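Speaker notes: What happens to an office computer after you hand it in

Slide 1. Title

Say hello, wait for the back rows to settle. The talk runs until 4, with questions in the last part. Mention that the slides will be on the Wastero site afterward.

Slide 2. Where the numbers come from

Everything today comes from one collection contract. Wastero picked up 2,000 desktop machines from the Trostel offices and sorted them at the Wiriya depot. The machines were all bought in the same two purchasing rounds, so this is a fairly tidy load. A town drop-off day looks very different, and I'll say so again at the end.

Slide 3. The first decision

Every machine gets a quick check at the door. Does it power on, is the case intact, is the asset tag readable. From there it goes to one of two lines: resale as a whole unit, or parts.

People assume age decides this. In our load it was mostly missing pieces. A computer with no drive caddy and no power supply costs more to complete than it sells for, even if the rest is fine. Ask the room how many of them keep the power cords together with the machines. Pause for hands.

Slide 4. Data

Keep this short, the previous speaker covered it. Drives come out before anything else happens. They are logged against the asset tag, wiped or shredded, and the client gets a certificate. If a drive's number doesn't match the list, the whole pallet stops until it does. We lost 8 working days to that on this contract. The list was old.

Slide 5. Parts worth pulling

Memory and processors hold their value best for their size. They are small, easy to ship and easy to test. Processors need some care on the way out – soften the thermal paste first, lift straight, and hold them by the edges of the board. Old paste gets cleaned off the metal lid so the model number can be read. Each one goes into a slotted rack until testing, never loose in a bin.

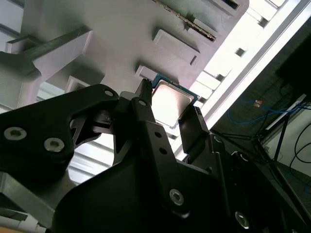 The Flaltent buyer sees it differently, and I promised to pass the objection on: pulled processors only make sense if somebody is ready to take them that same quarter, because prices drop while the racks sit on a shelf. Flaltent would sooner buy complete boards with the chip still in place and do the sorting at their end.

I think that's fair for small loads. With 2,000 machines of the same few models, we could sell matched lots and it paid to pull them. If the load is mixed, I'd go with the boards.

Slide 6. What's left

Steel cases go to the metal yard. Cables are sold by weight. Plastic front panels are the problem – painted plastic has few takers, and ours was still in the yard in September.

Slide 7. What to ask for in your own contract

Read these out slowly, people write them down.
Who checks the asset list before pickup?
Who pays for storage if the list is wrong?
Do you get a share of parts sales, or only of whole units?
Where do the plastics go?

Repeat the point about mixed loads here. Then take questions. If the refund rates come up, send people to the handout, second page.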